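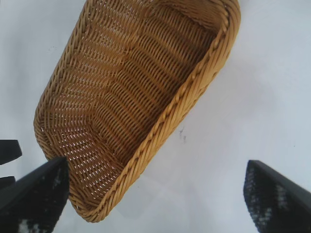 # Preguntas frecuentes sobre nuestras cestas

Gracias por pasar por aquí. En Penumura recibimos muchas cartas y mensajes sobre las cestas trenzadas, y Lenuța y yo hemos ido juntando las dudas que más se repiten (si la tuya no está, escríbenos, que contestamos a todo el mundo, aunque a veces tardemos un poquito).

## ¿Puedo poner el pan directamente dentro?

Puedes, claro, pero el trenzado deja huecos y las migas acaban en la mesa. En casa ponemos siempre una servilleta de algodón, que además queda preciosa y se sacude en un momento.

## ¿Cómo la limpio?

Si es de ratán sintético, con un paño húmedo y una gota de jabón suave. Para las esquinas redondeadas, donde el trenzado se aprieta y se mete el polvo, va de maravilla un cepillo de dientes viejo. Sécala boca abajo, a la sombra. Las de mimbre natural prefieren el paño casi seco.

## ¿Sirve para la fruta?

¡Mucho! Las manzanas y los limones agradecen el aire que pasa por los lados. Con las fresas o los higos muy maduros, pon antes un plato.

## Se ha soltado una hebra del borde, ¿la corto?

No, por favor, espera. Casi siempre se puede volver a meter bajo la trenza con una aguja lanera sin punta. Si no te sale, Nives Pace repara bordes en el taller y suele tardar seis días.

## ¿Se pueden apilar?

Hasta cuatro del mismo tamaño, vacías y sin apretar, porque el borde se deforma con el peso.

## ¿Hacéis otros colores?

Ahora mismo tenemos el tono miel, referencia 429, y en septiembre llegará uno más oscuro, tirando a nuez. Si quieres que te avisemos, deja tu correo en la tienda o díselo a Lenuța cuando llames.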